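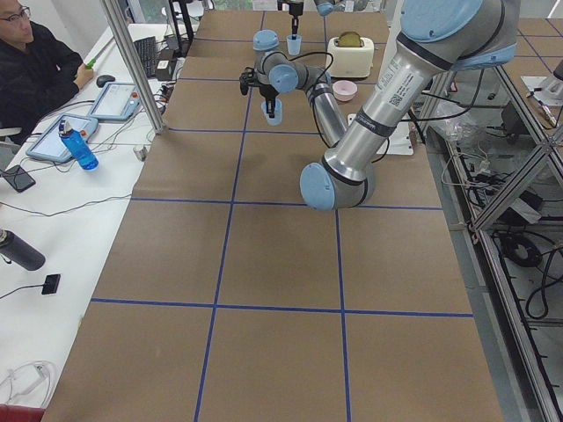
4.2 What readers remember about a series

Most of the replies to the Draddale survey came from adults who had read the Brarum picture books between the ages of four and nine. Of the 204 people who filled in the form, the larger part had not opened one of the books since childhood. We asked them to write down anything they could recall, in any order, before they were shown a list of titles. The wording of this request is given in full in the appendix. The question sheet itself is reproduced as Figure 1 in Section 3.

Titles were remembered poorly. Many people described a book at length and then gave it the name of a different one in the series, or made up a title that sounded right. "The Brarum Picnic" was named often, although no book with that title was ever printed. The scene people had in mind comes from the middle of the second book, where the family eats lunch on a ferry. Engebretsen (2014) found the same thing with a series of farm stories and put it down to the way such books are read at home, where a child asks for "the one with the boat" and the title on the cover is hardly used.

Plots fared a little better, but endings were often missing. A typical answer set up the problem (a lost mitten, a new baby, a quarrel over the top bunk) and stopped there. Some 8 percent of the answers included how the story came out. We had expected the lesson of each book to be the part that stayed, as the publisher, Rarkska, had sold the series to schools on that basis. In the written answers the lessons were seldom mentioned unless the person had later read the book aloud to a child of their own.

Small details in the art were remembered best of all. Respondents wrote about the pattern on the kitchen curtains, the slide that came out of the attic window, and the jar of buttons on the shelf by the stove. The button jar appears in only two of the books and is never spoken of in the text. One woman wrote that she had "spent years wanting that jar" and had forgotten until she sat down with the form that it came from a book.
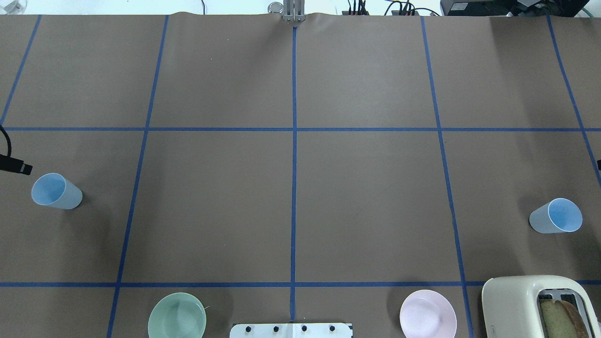 Where a book had been read also seemed to matter. People who had borrowed their copies from the Haugen branch library tended to recall the building along with the story – the low shelf, the stamp on the card, the wait for a copy to come back. People who had owned the books wrote more about the person who read to them. Torvik (2017) treats these as two separate kinds of memory and scores them apart. We tried her method on the first batch of forms and gave it up, as five of the longest answers moved back and forth between the two within one sentence. In the end each answer was given a single score for detail, and place and person were noted beside it.

There are limits to what can be drawn from this. The form was handed out at the library's October book sale, and people who go to a book sale are likely to have been keen readers as children. The last form was returned by mail on November 22, 2019, and by then several of the later respondents had talked with family members who had already taken part. Their answers are longer, and a few use the same phrases. We have kept them in the totals but left them out of the quotations.

The next section takes up the smaller group who reread one of the books before a follow-up talk, and compares what they had written on the form with what they said afterward.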